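4. Stabilizer Deployment and Ground Preparation in Daily Delivery Work

4.1 Scope of the section

The preceding section dealt with the rated capacity of truck-mounted loading cranes and the way in which capacity charts are presented to operators. This section turns to the ground under the vehicle. A loading crane on a delivery truck is set up several times a day, often on surfaces the operator has not seen before, and each setup involves a decision on how far to extend the stabilizer beams and what to place beneath the stabilizer feet. Capacity charts assume that this decision has been made correctly. They give little help in making it.

The material comes from two depots of the building supply carrier Nirnell, one at Batasow and one at Irnton. Both depots run flatbed trucks with a crane mounted behind the cab. The Batasow depot serves mainly town sites, where the truck stands partly on the road and partly on a sidewalk or verge. The Irnton depot serves farms and small rural building sites, and its trucks stand more often on gravel, packed soil or grass. The carrier's written rules are the same at both depots.

4.2 Records and site visits

The delivery records used here are the setup sheets that operators fill in before the first lift at each address. A total of 814 sheets were made available for the study period, which ended in September. Each sheet asks for the type of surface, the extension of each stabilizer beam, the use of pads or mats, and any obstruction that prevented full extension. A free text line at the foot of the sheet is optional and was left blank in most cases.

The sheets were supplemented by direct observation at 60 deliveries, divided between the depots. Observers rode in the cab and noted the same items independently, before seeing the operator's sheet. They did not advise the operator or take part in the setup. Interviews were then held with 20 operators by Hwa-young Song and Duygu Bilgin, using a fixed list of topics. Operators were told that their answers would not be passed to depot management in a form that named them.

Coding of the sheets was done by Marta Antoniuk. Entries that could not be read were set aside. Where a sheet gave two surface types, such as asphalt on one side and grass on the other, the softer surface was used for the coding, and the harder one was kept as a note. This choice affects the Batasow sheets more than the Irnton sheets and should be kept in mind when the depots are compared.

4.3 Beam extension

Full extension on both sides was the normal practice at Irnton and was recorded wherever the site allowed it. At Batasow the pattern was more mixed. Parked cars, fences, street furniture and the need to keep a lane open all limited the space on the road side. Operators commonly extended fully on the side of the load and partly on the other. The control systems fitted to the newer trucks detect partial extension and reduce the permitted load on that side. The older trucks leave this to the operator and the chart.

Agreement between the sheets and the observers was good for full extension and weaker for partial extension. An operator who has pulled a beam out by half may write "partial," "half" or simply "out." The sheet offers no fixed steps, although the beams themselves carry painted marks. Several operators suggested in interviews that the sheet should ask for the mark and not for a word. We consider this a sensible change that would cost very little.

A further difficulty concerns repositioning. At sites with more than one drop point, the truck may be moved a short distance between lifts. The carrier's rules call for a new sheet after every move. In the observed deliveries a new sheet was often not started when the move was short and the surface seemed unchanged. The beams were raised and lowered correctly each time, but the record shows only the first position. The sheets therefore understate the number of setups, and they say nothing about the surface at the later positions.

4.4 Pads and mats

All trucks carry a set of stabilizer pads. Those supplied under the trade name Duman are the standard issue at both depots and are stored in a rack below the deck. Wooden blocks are also carried on many trucks, although the written rules do not mention them. Operators at Irnton used pads on nearly every soft surface. At Batasow, pads were used less often on asphalt and paving, and the reason most often given was that the surface "looked sound."

This judgment deserves attention. Paving slabs can rest on loose fill, and asphalt near the edge of a trench repair may carry far less than the same asphalt a short distance away. Covers and drains present a similar problem. The operator has no means of testing the layer below and must rely on what can be seen and on local knowledge. Experienced operators described a set of informal signs, such as a change in the color of the asphalt, a line of newer kerbstones, or a slight dip where water collects. Such signs are useful, but they are not taught in the carrier's training course and are passed on only when a new operator happens to ride with someone who knows them.

The effort of handling the pads also plays a part. The rack position on the older trucks requires the operator to crouch and pull the pad toward the body. On the newer trucks the rack is higher and slides out. Pad use on hard surfaces was more regular among operators assigned to the newer trucks. The present data do not allow a firm statement on cause, as the newer trucks are also driven by operators who completed the revised training course.

4.5 Slopes

The setup sheet does not ask about slope. It was nevertheless the topic that operators raised most readily in interviews. On sloping ground, the lower side of the truck needs more support height, and the crane column leans until the truck is brought level. Swinging a load to the downhill side then increases both the effort on the slewing gear and the reach of the load. All trucks have a bubble level near the control station, but its position differs from one truck to another, and on some trucks it cannot be read from the place where the operator stands to work the stabilizer levers.

Operators at Irnton reported that they turn the truck to face up or down the slope whenever the access permits. At Batasow this choice is seldom available. We recommend that slope be added to the sheet as a simple reading from the level, taken after the stabilizers are down and before the crane is unfolded.

4.6 Limits of the material

The study covers one carrier, and its findings should not be applied without care to fixed-site lifting or to hire work with larger cranes. The sheets are completed by the persons whose work they describe. The presence of an observer in the cab may have encouraged more careful setups than usual, particularly in the use of pads. No incidents occurred during the observed deliveries, and the records contain no measurement of foot settlement. The relation between pad use and actual ground movement remains open and is taken up again in Section 6.

A draft of this section was circulated for remarks on Saturday, February 4, 2023. Remarks were received from both depots, and one of them is printed after Figure 4.

Figure 4. Black fabric backdrop with cut-out letters reading "Fast" and "UMI."

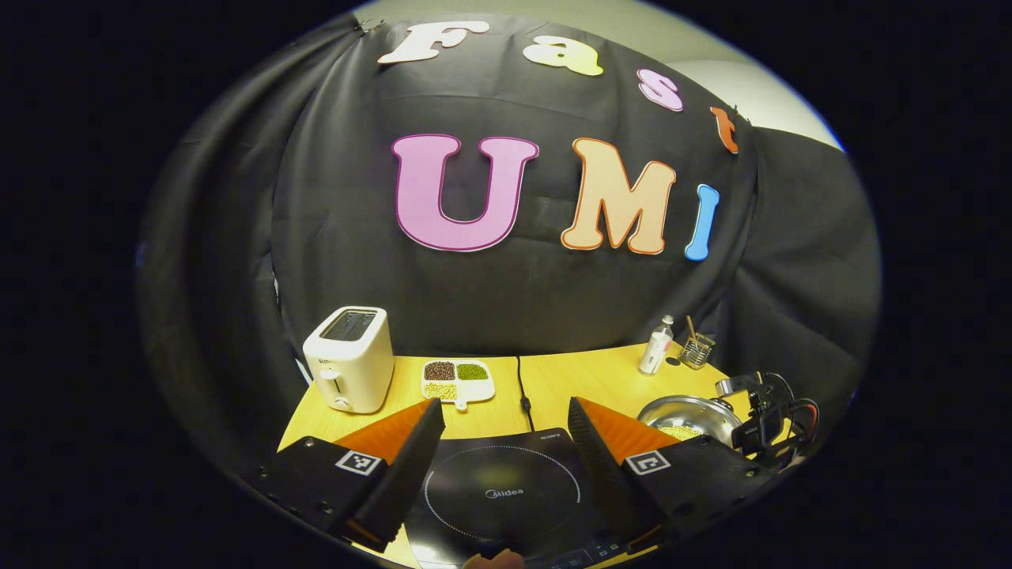 Ruairi Chisholm: I agree with the proposal on painted marks, but I would ask the authors to go further on repositioning. A full new sheet after every short move will not be filled in, whatever the rules say. A second column on the same sheet, with surface, marks and pads for each position, would give you the missing setups and would take the operator less than a minute. I would also put the wooden blocks in the written rules, with a minimum size, or take them off the trucks. At present an inspector who finds them in the rack has nothing to check them against.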